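4.3 Where clothes wait between the sofa and the basket

The interviews in Section 4.2 asked people when they do laundry. Few of them had trouble answering. When we asked instead where a worn shirt goes before it reaches the machine, the answers got longer and less certain, and most people walked us to the spot to show us. We came to call these spots resting places. A resting place is any surface that holds a garment for more than a few minutes while it is neither being worn nor stored nor washed. Beds, chair backs, door handles and sofas all served this purpose in the Brorkcombe homes.

Over the study period the households logged 230 resting episodes. Each entry gave the garment, the surface, the time it was put down and the time it was picked up again. Chuang and Quezada coded the entries separately and then went through the disagreements together on a Wednesday afternoon. Most of the disagreements were about whether a garment had been "put down" or "put away." A sweater folded over the arm of a chair could be read either way, and we settled on asking the household what they would call it. Where the household did not know, the entry was coded as put down.

The sofa was the most common resting place, with 106 of the entries. We had expected the bedroom chair to lead, as it did in Hirvonen's earlier pilot in Skarau, but many of the Brorkcombe apartments have small bedrooms with no chair in them. The sofa also sits on the way from the front door to almost everywhere else. People described dropping a jacket or a sports shirt there on the way to the kitchen and meaning to come back for it. One participant said she did her sorting there: whatever was on the cushion in the evening was either worn again the next day or went in the basket.

Distance between the sofa and the basket made a difference, though less than we first thought. In homes where the basket stayed in the bathroom or a hall closet, garments on the sofa were usually moved in one trip, often late in the evening. In homes where the basket was carried into the living room, items were moved in ones and twos. The carried basket tended to be put down in the open part of the floor, close enough to the sofa that a person could reach both without walking. Figure 2 shows a basket placed this way, with one red and white garment already inside and other clothes still on the sofa.
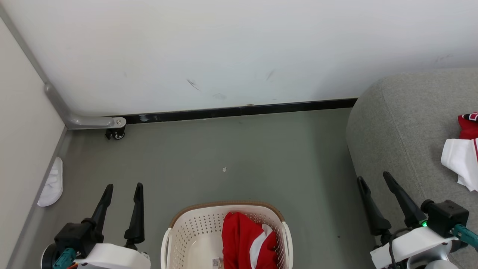

Figure 2. Laundry basket on the living room floor, with garments on the sofa at right.

Participants who carried the basket to the clothes were more likely to finish the job in one go. Participants who carried the clothes to the basket often left something behind, mainly socks and other small items, and these made up a good part of the entries that stayed open overnight. Open baskets with two handles were preferred for carrying. Several people owned a tall hamper with a lid as well, and said they used it for storage but would not move it once it had anything in it.

Color came up more than we had planned for. Bright team shirts and other clothes that mix red with white were a worry for many households, and they were the garments most often held back on the sofa while the rest went into the basket. People were unsure whether to wash them with whites or with darks, and waiting was easier than deciding. Cheng's notes from the follow-up calls in December record the same thing in almost the same words from households that had never met. Some solved it with a separate bag. Others put the garment in with everything else and read the care label only when the load was already at the machine.

We do not want to make too much of the sofa numbers. The log relied on people noticing what they had put down, and garments that had been in one place for a long time were probably under-reported. Huang compared the logs with the short home visits and found clothes on chair backs and door handles that had not been entered at all. Clothes on the sofa were harder to miss, as people had to move them to sit down. Section 4.4 takes up the chair backs and door handles, using the visit notes - which are less regular than the logs but cover more of each home.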